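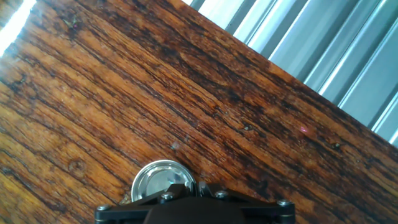

Skorkell forum — Perception and planning

This site uses cookies to remember your login. Accept | Manage

gladefoged
Our wrist-view segmentation model, trained over 3930 episodes, continues to label dark wood grain as object edges. The planner then rejects valid approach paths. We request advice on whether to retrain or to filter the output.

dastano_ops
Filter first. A minimum region width removed most false edges at our site, and it took one afternoon to set up.

a.mendonca
I must disagree. A width filter will also remove thin rims on shiny parts. Glossy varnish and polished metal produce similar highlights, and the model should learn the difference. We added 122 labeled frames of bare tabletop and retrained.

dastano_ops
Our parts are all matte. I accept that the filter may not carry over to metal ones.

gladefoged
Thank you both. We will retrain with bare-surface frames and keep the filter off by default — the setting will remain in the config file. Anderson, please state which learning rate you used.

a.mendonca
The default, unchanged. Freeze the first 2 blocks.

2 shares | Subscribe to the newsletter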